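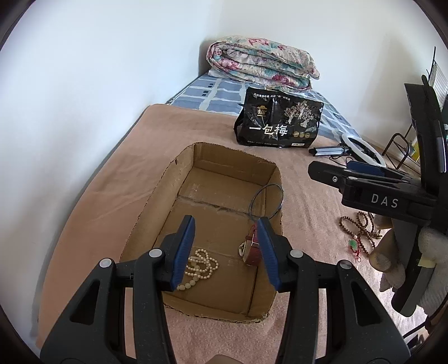 Umeo Guest Support, Lost & Found Desk

Ticket: items left in room, Mellmont house, 2nd floor back bedroom
Status: open, waiting on guest
Handled by: Florian Jacquet

Reported problem
Guest called from the airport. Thinks she left jewelry and a watch "somewhere by the bed". Also some kind of cord. Wants it all mailed to Huronach before the end of December. Connection was bad, got maybe half of it.

9:20 am
Room checked. Found a pearl-type bead necklace, cream colored. Wristwatch, reddish-brown leather strap, silver case. Thin dark blue cord loop. All put in the shallow cardboard box on the bed, on the pink fleece. Snack pouch too, black with gold trees on it, says 一包梅 on the front. Unopened or not, didn't check. Guest never mentioned a snack.

9:45 am
Emailed guest the list. Asked:
- is the necklace one piece or is a second strand supposed to be with it? Hard to tell coiled up, the beads trailing off one side look bigger
- is the blue cord hers and what is it off of
- does she want the snack sent

10:30 am
Reply. Necklace is hers, one piece. Watch is hers. Cord is from a pendant, pendant is NOT on our list. So now we're looking for a pendant. Small, green, she says. Snack is a gift for her aunt, yes please send.

11:15 am
Second look for the pendant. Shook out the floral quilt, put it back folded at the head of the bed. Lifted the checked sheet at the corners. Pulled the bed out, felt down behind the headboard. Dust, one hair tie. No pendant. Vacuum bag was already changed, bag is in the outside bin, will go thru it after lunch

1:40 pm
Went through it. Nothing.

2:10 pm
Shipping. That box is no good for mailing, flaps are cut off the top and the rim is all torn. Taped seam across the bottom is scuffed too. Need a closed one. Macapagal counter has a small size that would do. Watch gets its own wrap so the case dosen't rub on the beads. Necklace in a zip bag, cord in the same bag.

2:25 pm
Counter asks for declared value. Cover stops at 1,000 on the basic rate, 2,000 on the next one up, 20 more. Guest says watch alone is some 200, necklace she has no idea. Told her basic is fine unless she wants the other. Also asked if food is ok to Huronach in the same parcel, counter is checking.

3:50 pm
No answer on rate yet. Box moved to the office cabinet, top shelf, key with Florian. Please don't put other lost items in with it, last time we had two guests' earrings mixed up and it took a week.

To do
Rate, yes/no from guest
Food in parcel, call counter back
Pendant: ask the cleaner on the early shift, try the bathroom drain
Close ticket once tracking number is sent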